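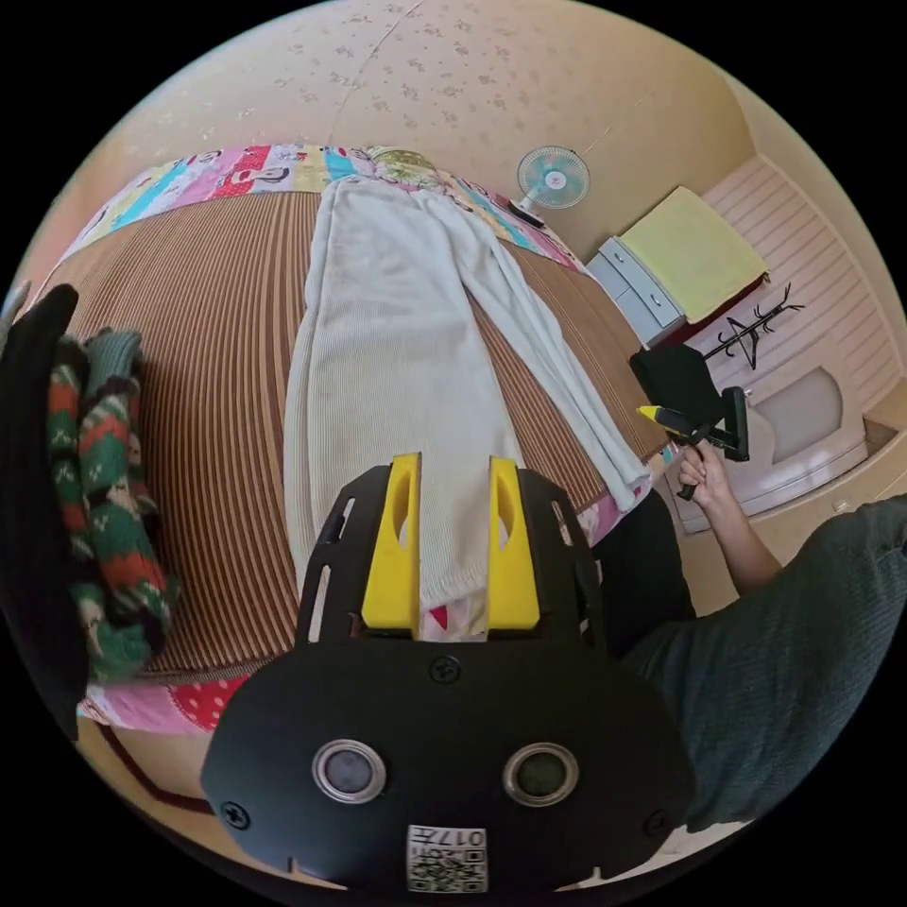

White ribbed knit laid out on the striped mat, patchwork on both sides.

Getting the Winter Knits Out (and Putting Them Away So They Come Out Nice)

Posted Oct 6, 2026

First cold morning of the season up here in Heseck and I went digging for my thermals in my bathrobe, same as every year. We sit at 3,640 feet, so fall lasts maybe two weeks and then you want wool on your legs. I've been doing the big closet swap long enough to have opinions about it, and a few of you asked for the whole routine after my post on moth traps, so I've typed it all up. It's long. Get a coffee!

Do it on the bed

I used to do the swap on the floor, and my back paid for it. The bed is the right height, it's the biggest flat surface in most houses, and you have to finish before you can go to sleep (this is the part that works on me). Strip off anything fluffy first. Knits pick up lint from a fleece blanket like you wouldn't believe, so a smooth cover or a woven mat is much better to work on.

Bring everything out in one go, every bin and every bag. I know it looks awful for an hour. If you do it a bin at a time you'll find your second pair of long underwear in January, in with the beach towels.

Check before you wash

Hold each piece up to a window and look for light coming through at the heels, the seat and the elbows. A thin patch that gets darned now is a ten-minute job in front of the TV. A thin patch that goes through the washer is a hole. I keep a little dish of safety pins handy and pin every spot that needs attention, and the pinned things go in their own pile and don't get washed until they're fixed.

Waistbands too. Give the elastic a good stretch and listen. If it crackles, it's done, and you may as well replace it while you have the sewing box out. Plain one-inch knit elastic is fine for nearly everything. The woven kind is stronger but I find it digs in when I sit down.

Washing ribbed knits

Ribbing grows when it's heavy with water, so the whole trick is to hold it up from underneath. Never lift it out of the sink by one end. I scoop the whole soggy lump out with both arms, put it in a colander, and press down with my palms. No wringing.

Cool water, a small squirt of wool wash, and 10 minutes of soaking is plenty. For cotton thermals I use the machine on delicate, inside out, in a mesh bag, spun on low. Turn the bag's zipper pull in under its little elastic cover or it'll work itself open (ask me about the zipper dent in my old washer drum).

Whites that have gone yellow over the summer are a separate problem. Oxygen bleach is the stuff you want, and chlorine bleach is what you don't, especially on anything with wool or stretch in it. Read the tag for wool content before you use even the oxygen kind. I leave cotton ones to soak overnight in a bucket and rinse twice in the morning.

Dry flat, and shape it while you can

Roll the piece up in a dry towel and kneel on it. Unroll, move it to a second dry towel, and pat it back to the size it ought to be. Legs straight, ribs straight, waistband squared up. It sets however you leave it, so if one leg is twisted now you'll be wearing a twisted leg all winter. Flip it once the top feels dry.

I bought a stacking mesh rack from Akier years ago and it's been great, though the clips that hold the tiers together are fussy. An old window screen across two chairs does the same thing for free.

Smooth out creases in white fabric with your hands at this stage and you can skip the iron completely. I haven't ironed a thermal in my life and I don't plan to start.

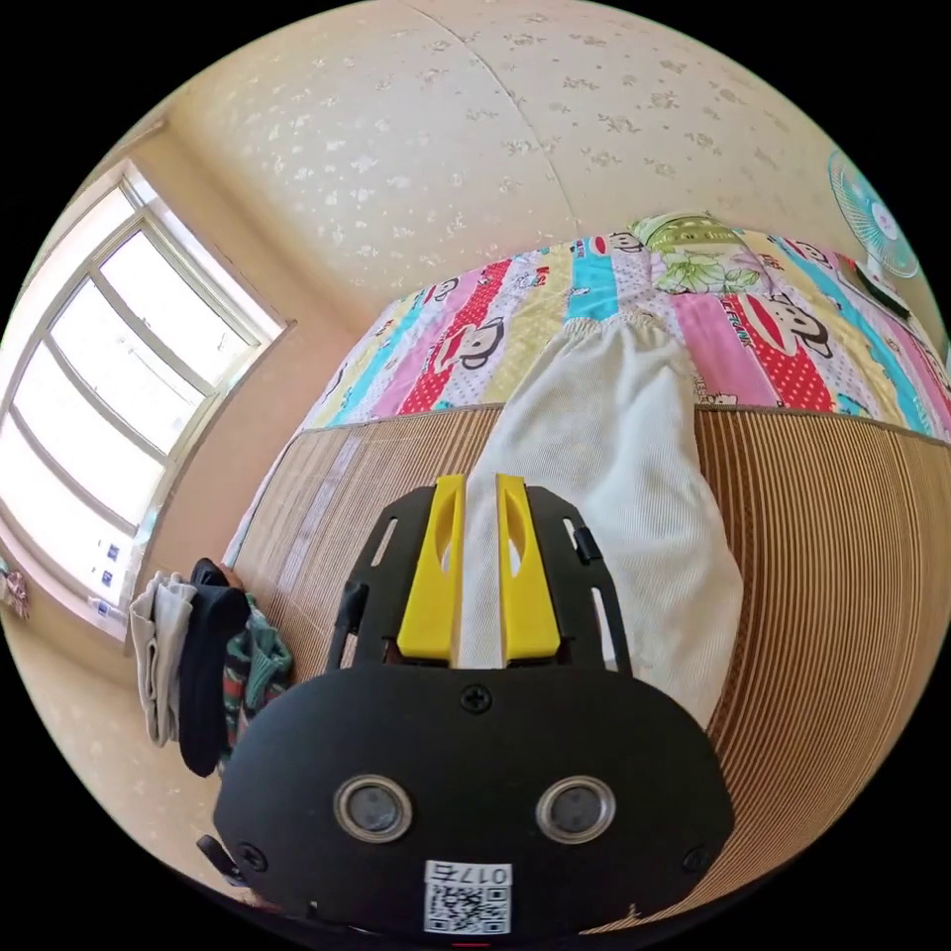 Folding so it all fits in one drawer

Lay the pants flat, fold one leg over the other, tuck the crotch point in so you have a long rectangle, then fold in thirds from the ankle up. Stand them on edge in the drawer like file folders. My drawer is 28 inches wide and holds every pair in the house with space left at the end for socks.

Tops get the sleeves folded straight back, then the same thirds. Please don't put heavy knits on hangers! The shoulders end up with those little ears and no amount of steam takes them all the way out.

Quilts and the extra bedding

While the bed is torn up anyway, look over the quilts. Patchwork goes at the edges first, and it's usually one fabric that gives out ahead of its neighbors. I slip a bit of new cotton over the worn piece and hand stitch it down, turning the edge under as I go. A mismatched print looks fine on a scrappy quilt.

Refold them along different lines each time. If you always fold in half and half again, the batting gets a permanent crease and the fabric wears through right there. Some people roll theirs around a tube with an old sheet on the outside, and if you have the shelf space, go for it.

What I store things in

Cotton pillowcases for wool, lidded bins for the summer stuff, nothing in dry cleaning bags. I bought a pack of 200 cedar balls from Van der Linden once and I'm still working through them. A quick rub with sandpaper freshens them up when the smell fades. They help a little, but clean clothes matter more, so never put anything away worn, even if you only had it on for an hour.

Then I label the bins on the short side, the one that faces out. The whole thing gets reversed in April, and past me has usually forgotten to write down which bin had the mittens.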